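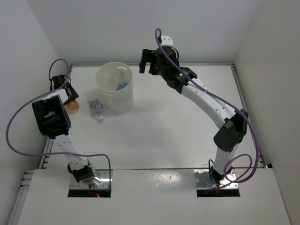 Do I have to take the caps off bottles before recycling?

Asked by Aranka Veres, Feb 15, 2016

Hi all! We just moved to Drorkthorpe and I'm confused about plastic bottles. At our old place you had to take every cap off (my mother-in-law Celine still yells at me about it) but my new neighbor says leave them on. Also, do I need to crush them? We go through a ton of water and my bin is full in 3 days.

2 answers

Takeshi Oshima
Caps on here. They changed it a while back, the loose ones were falling through the sorting screens. I empty the bottle, give it a quick rinse, squash it a bit and screw the cap back on so it stays flat. Labels can stay. Plastic bags and wrap do NOT go in with the bottles, take those to the drop-off by the Hajdu market. And if you're filling up that fast, ask the town for the bigger cart, it's 15 dollars a year and so worth it!

uduvero_740
i just toss everything in and never had a problem. pretty sure crushing is bad though?? my cousin's town says leave them round. call and ask i guess

Was this helpful? 2 people said yes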